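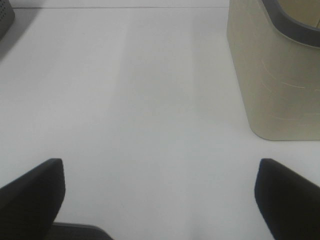 White tabletop with the beige bin at upper right.

Search questions and tags

Faint bands on matte white tabletop after coating — lighting or film thickness?

I finished a desk top with Ouali matte white, applied with a foam roller. Cure time on the can is 6 days and I waited that. Viewed from above there is a slightly lighter band down the middle, with grayer strips beside it. I can't feel any ridge. The panel is 470 mm deep at one end and 472 mm at the other, so I will be trimming it anyway. Should I sand and recoat first?

posted by plinadance

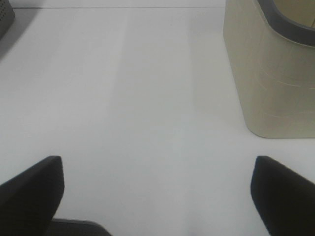 I would like to avoid a third coat if possible, as the first 2 used most of the can and the Kismont store is out of it until July.

kismont_bench
Check the lighting before sanding. Two overhead tubes give overlapping pools of light, and a matte surface shows the overlap as a soft band. Turn the panel 90 degrees on the bench. If the band stays put relative to the room, the coating is fine. If it turns with the panel, the film is uneven. Repeat near a window with the tubes off.

For uneven film, scuff with 320 grit, wipe down, and roll full-length passes in one direction. Keep a wet edge and don't go back over paint that has started to set.

prernico
Mine did this. Went away when I changed the bulb.

ouali_user_b
Trim first. The saw can chip a fresh coat, and you will be touching up that edge regardless — masking tape on the cut line helps a little. Full hardness can take up to twice the time on the can in a cold shop.

We use cookies to remember your settings. Accept Manage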